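Fault-finding thread, because I love a good fault! 13 takes of the box-and-wire task at station 5 got binned this week and I finally know why 🧵

Short version: the tracking on the right gripper kept jumping. You'd be moving along nicely and the logged pose would leap sideways, then snap back. On replay the arm copies the leap. Straight into the acrylic. Not great!

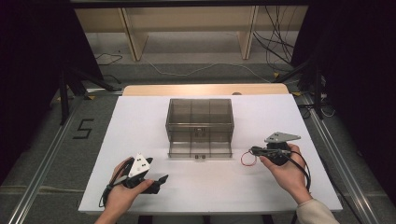 Station 5, both grippers over the white board.

31 shares · 16 comments

First guess was the cable. It wasn't the cable. I swapped it anyway and lost a morning (no regrets, the old one was pretty grotty).

Second guess was calibration. Reran it, all good, and the very next take jumped at frame 635. Then again at 667. Same spot in the task both times — right hand in close against the box.
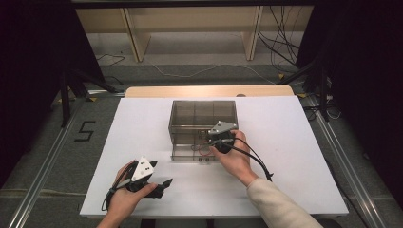
Photo: Sumaiya Begum

That was the clue! Tilt your wrist to get the jaw in and the marker plate tilts with it. Past a certain angle the Zimex tracker drops a dot, guesses, and guesses badly.

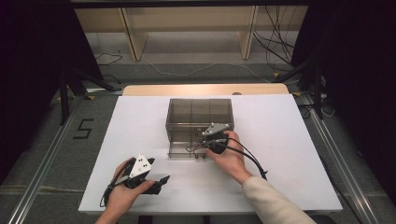
Photo: Sumaiya Begum / Flarkbridge

So until the new plate mounts turn up in June: slower approach, elbow lower, and the replay stops dead on any jump instead of following it. That last one should have been in from day one and that's on me.

Anyone else seeing this with flat plates? Would love to compare logs!

8 replies · 44 likes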